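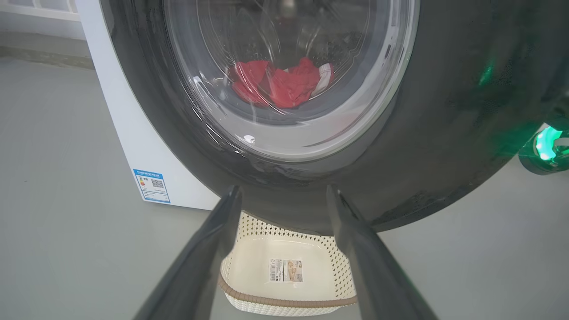
Unit 13 covers sorting and loading. Colors run most on the first few washes, and red cotton is the usual culprit. Check the drum before you add anything. A red item with a white part folded against it, like the one behind the glass here, needs a cool wash and should stay away from plain white shirts. Read the care tag first – if it is missing, treat the item as new.

By Yu-na Jeon
2 Nov 2019

Loading. Shake each piece out before it goes in. Close zippers and empty the pockets. Turn printed items inside out. Do not fill the drum past three quarters.
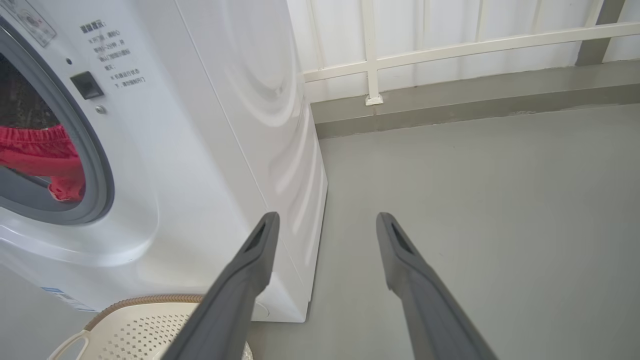 Small loads have their own problem. One or two pieces tend to gather on one side, and the spin may stop and start. Add a towel of a similar color to even out the weight.

Unloading. Wait for the lock to release, then open the door all the way. Run a hand around the fold of the rubber seal, where socks collect. Wipe the seal and leave the door ajar.

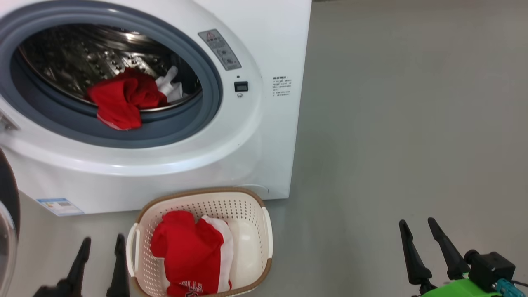
Fig. 3. Door open, red garment partly over the seal.

For next time: read pages 300 to 324 and bring one care tag from home.

Estia Home Skills, Room 427 – questions to Gebhard Lehner at the front desk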